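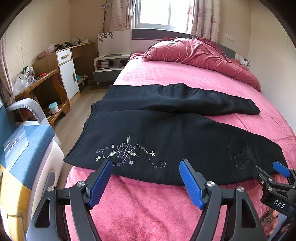
*Handheld gripper at the hem, black fleece pants spread on the bed.*

**Thread: Black garments and keypoint error in handheld fold data**

**k_opoku** – Sun 22 September

Posting a result before I write it up. We trained a hem and waistband keypoint model on 600 handheld folding episodes, then trained it again with 62 of them removed. The 62 are all dark fleece on plush bedding, same kind of setup as the photo. Validation error on hems went down with the smaller set. Waistband error did not change.

My reading is that annotators place the hem point inconsistently when one black leg lies close to another, and the model learns the scatter. I propose dropping dark fleece from training and keeping it for test only.

**timmermans_h**

I would not drop them. Did your validation split also lose its dark fleece? If so you made the exam easier and the comparison says nothing.

**k_opoku**

Split is fixed. It has light and dark garments in both runs. Same seed, same schedule.

**lempi_l**

One seed?

**k_opoku**

One seed so far. Two more are queued on the Nakajima machine.

**lempi_l**

Then I would wait. We saw swings of that size between seeds at Lundton, on towels, with nothing changed.

**carla.khalaf**

Separate point about the motif. The pants in the photo have embroidery on the near leg, pale yellow, grey and lavender, and it is by far the strongest texture on the garment. If your augmentation includes color jitter but no local masking, the model can anchor on the flower and infer the hem from it. Works on that pair, fails on plain ones. Try masking the motif and look at the hem error again. There is also a faint dotted ring farther right on the same leg. I doubt it matters at your input resolution.

**k_opoku**

Fair. No local masking at present. I can run that on the existing checkpoint.

**timmermans_h**

Also relabel before you delete. Have two people mark the same 62 and report the disagreement in pixels. If it is no worse than on the light garments, your explanation is gone – and you kept the data.

**riihimaki**

Agree with Henk on relabeling, disagree on keeping everything. We trained on 400 episodes and later cut to 341 by annotator disagreement alone, ignoring color. Hem error improved on all three seeds. Most of what we cut was dark, but the rule never mentioned it.

**timmermans_h**

That is a rule I can accept.

**k_opoku**

OK. Plan: double labels on the 62, masking test, three seeds. Deletion is on hold until the labels are in.

**lempi_l**

Please post the per-seed numbers and leave the mean out of it.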